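Béla Farkas had rented the flat in Rumanbridge for 17 days before he cooked anything in it. He ate at the station, or at Holzer's on the corner, and came home to sleep. The landlady had left her things where they were and told him to use whatever he liked.

On the Sunday Remo Holzer closed early and came up the stairs with a bag of noodles under his coat.

"You have a stove?" he asked.

"I have a stove."

"Then we'll eat here."

Béla looked for forks and found none. He opened every drawer — string, candles, a timetable for the Plallesar ferry — and went back to the table with nothing in his hands.

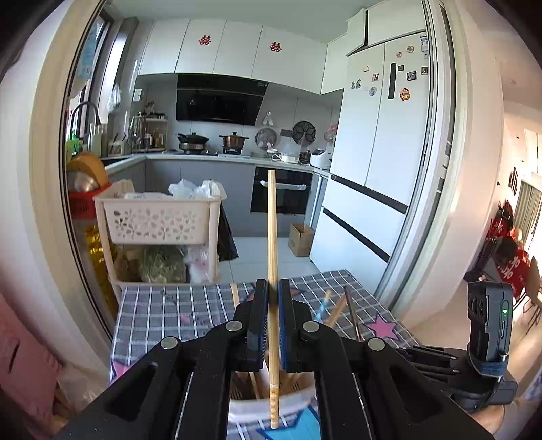 Remo had not taken off his coat. He was looking at the checked tablecloth with its pink stars, and at the holder full of chopsticks and utensils that Béla had walked past every morning. He drew out a bamboo one, read the small yellow and white marks near its end as if they might be instructions, and went back for a second. Then he filled a pan with water. Béla sat down and asked him how you were meant to hold them, and Remo said he would show him once, slowly, and after that he was on his own.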